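Second-floor slab and the stair problem

Posted Friday, November 1, 2024

The framing inspection on the Clellwood house passed on the second try. The first visit failed on one item, a missing hold-down at the northeast corner of the addition, and it took 51 minutes to fix once the part was on site. Getting the part took nine days.

For anyone new to these posts: the house is a one-story ranch from the sixties, 1,890 square feet before we touched it. The plan adds a second level over the rear half only. The front half keeps its original roof, so from the street the change reads as a step back instead of a box on top. I drew it that way for structural reasons first. The front footings are shallow, and we did not want to underpin them.

The rear half got new footings in April. The old rear wall came out completely, and the load from the upper level now lands on four steel posts inside a new stud wall. The posts sit on pads that were poured separately from the strip footing. The engineer asked for that after the soil report showed fill along the west side, left over from a garden pond that a previous owner buried and did not mention to anyone.

The stair is where most of my time has gone. The original layout had a straight run against the hallway wall. On paper it worked with a riser height of 7 1/2 inches and a 10-inch tread. Then the floor depth changed. We had planned on 12-inch joists and ended up with 14-inch ones so the ducts could run through the webs, and the total rise grew by two inches. I could either raise every riser slightly or add one more step. Raising them put us too close to the code limit for my taste, given that finish flooring thickness was not settled. Adding a step pushed the bottom of the stair into the swing of the bathroom door.

I moved the door. It now opens from the side of the hall, and the linen closet lost eleven inches of width.
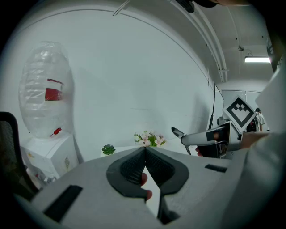

A pocket door would have saved the closet, according to one comment under the last post, and the wall is open anyway, so the labor would be minor. The same reader asked why the stair could not turn at the bottom with a small landing.

The pocket door was priced. The wall in question carries the drain from the upstairs shower, and a three-inch pipe does not share a cavity with a sliding door. Moving the drain meant crossing two joists near their ends, and I would sooner lose the closet space. The landing is a fair point. It needs 36 inches in both directions, and the hall is 38 inches wide between finished surfaces. It fits, barely, but the turn puts the last steps facing the back of the kitchen cabinets, and carrying a bed frame up would be miserable. We taped it out on the subfloor and walked it with a sheet of plywood. Straight run stays.

Windows are next. The upper level has six, all from Rostent, all fixed except for the two in the bedrooms, which have to open for egress. The quote from Goossens was lower by 776 dollars but had a longer lead time, and the roof crew is booked. Rough openings are framed half an inch over on each side. I checked diagonals on every one. The worst was out by an eighth, and I left it alone.

Insulation is still undecided. The roof over the addition is a low slope, 2 in 12, with no attic to speak of. Venting a roof that flat is not very effective, so the choice is between rigid board above the deck or closed-cell foam below it. Board costs more and makes the fascia thicker. Foam makes any later leak hard to find. I lean toward board. The fascia detail would need to be redrawn so the new edge lines up with the old roof, and I have two versions of that on my desk, neither good.

The siding sample from Zulto came in the wrong color. I have asked for another one. Until it gets here the rear wall stays in house wrap, which is rated for four months of exposure, and we have used up five weeks of that.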